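Wutard Clidby 464 Evidence Locker, Pass-Through, Non-Refrigerated

Product overview
Specifications
Access control
Installation
Ordering

The Clidby 464 is a pass-through locker for the temporary storage of evidence between intake and the property room. Officers deposit items from the intake side. Property staff remove them from the secure side. Once a compartment door on the intake side is closed, it cannot be reopened from that side until the compartment has been released from the rear.

The unit is intended for police departments, sheriff's offices, task force facilities, campus public safety offices and court buildings where evidence arrives at all hours and the property room is staffed for only part of the day.

Construction

The cabinet is welded 16-gauge steel with a powder coat finish. Doors are 14-gauge steel, double pan, with a full-length continuous hinge and no exposed fasteners on the intake side. Partitions between compartments are solid. There are no gaps through which a small bag or envelope can pass from one compartment to the next.

Compartment floors are flat and fully seam welded. A raised lip at the rear keeps loose items from sliding out when the property room door is opened. The interior finish can be wiped down with common disinfectants. Do not use chlorine bleach at full strength.

Vented doors are available for items that need airflow, but the 464 is not a drying cabinet. Wet or biologically contaminated items should be dried before deposit. Items that require refrigeration should go in the Clidby 107, which has the same exterior depth and can be installed in the same wall opening frame.

Specifications

Model: Clidby 464
Type: Pass-through, non-refrigerated
Intake side locking: Slam latch, self-locking
Property room side: Individual compartment doors or full-height door
Long gun compartment: Optional, left or right column
Currency slot: Optional, with anti-fish baffle
Power: Not required for mechanical version; 120 V for electronic version
Finish: Gray, black or tan
Anchoring: Floor and wall
Warranty: 6 years on cabinet and hinges, 2 years on locks and electronics

Access control

The mechanical version uses a slam latch on each intake door. The officer places the item inside, closes the door and pushes until the latch engages. No key or code is needed to deposit. The compartment stays locked until property staff turn the release from the rear.

The electronic version adds the Entili controller. An officer enters a badge number or presents a proximity card, and the controller opens the next empty compartment of the requested size. Each event is logged with the user, the compartment and the time. The log can be exported as a plain text or CSV file for use in chain of custody records. The controller stores its log locally and continues to record events if the network connection is lost.

On loss of building power, the battery keeps the controller running and all closed compartments remain locked. Property staff can open compartments with a mechanical override key from the secure side only. Override keys are supplied in a sealed envelope and should be logged by the agency on receipt.

Records software

The Entili controller connects to Velason property records software through a standard network port. With the connection active, a deposit at the locker creates a pending intake entry, and the property technician confirms it when the item is removed. Agencies using other records systems can import the exported log file.

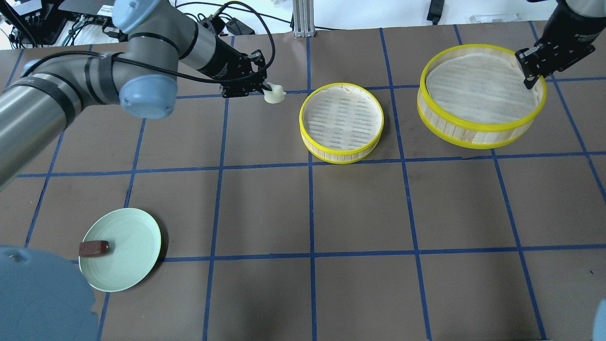 Installation

The locker is installed in a framed wall opening between the intake area and the property room. The opening must be square and the floor level. Shims are included. The trim kit covers the gap on both sides and is fastened from the secure side.

Allow clear space in front of both sides for the doors to swing fully. For the electronic version, run power and network cable to the upper rear corner before the unit is set. The cabinet ships assembled on a pallet. A pallet jack and a lift-equipped truck are required for delivery to sites without a loading dock.

Check all latches and rear releases before placing the locker in service.

Ordering

When requesting a quote, state the version (mechanical or electronic), compartment layout, finish, wall thickness and any options. Compartment layouts are fixed at the factory and cannot be changed in the field. Orders for delivery before the end of the calendar year should be placed ahead of December.

Related items

Clidby 107 refrigerated pass-through locker
Entili controller, replacement battery
Trim kit, thick wall
Override key set (agency letterhead required)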